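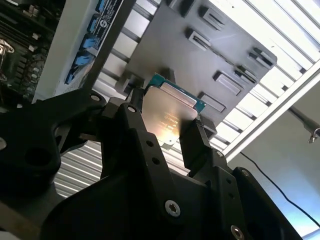

Is the Lilport season pass in Herari worth buying if you only play on weekends? I'd say wait a few weeks, unless you're already in love with the boat skins.

I bought it on day one, of course (no self-control over here!), and I'm at tier 31... kidding, I'm at tier 7. The full track has 104 tiers, and the good stuff, meaning the Saltby raincoat and the lantern glider, sits way up near the end. Daily quests give you 300 points each and you can do 5 a day, so if you skip a day it stings a little.

The new harbor map is gorgeous though, and the Okonkwo crossover outfits look so much better in motion than they did in the trailer. I ran around the docks in mine for a whole evening and didn't win one match. Anyway, I'm back on tonight after dinner if anybody wants to squad up.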